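## How do you teach a robot to push a wheelchair?

At Tredance, a robot called Collet is learning jobs for hospital rooms. A person steers its arms by remote control, and a computer saves every move.

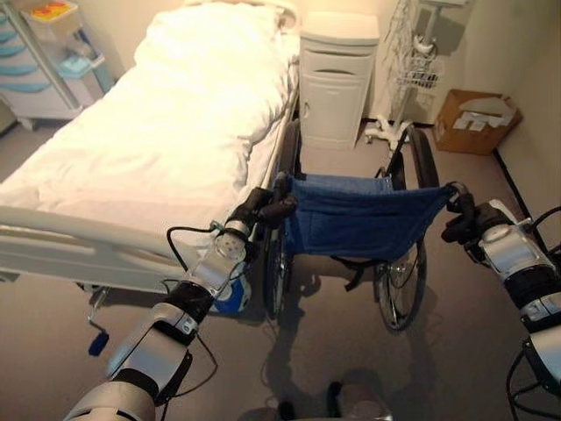 *Collet holds both handles of a wheelchair, next to a bed.*

One try is not enough. Collet needs 100 tries at this job — some slow, some a bit wonky. The computer then looks for what the good ones share.

A small camera near the gripper gives a close-up view, with parts of the robot in it too.
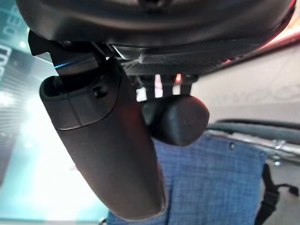
## Words to know

**Gripper:** the part a robot holds things with.

**Remote control:** steering a machine without touching it.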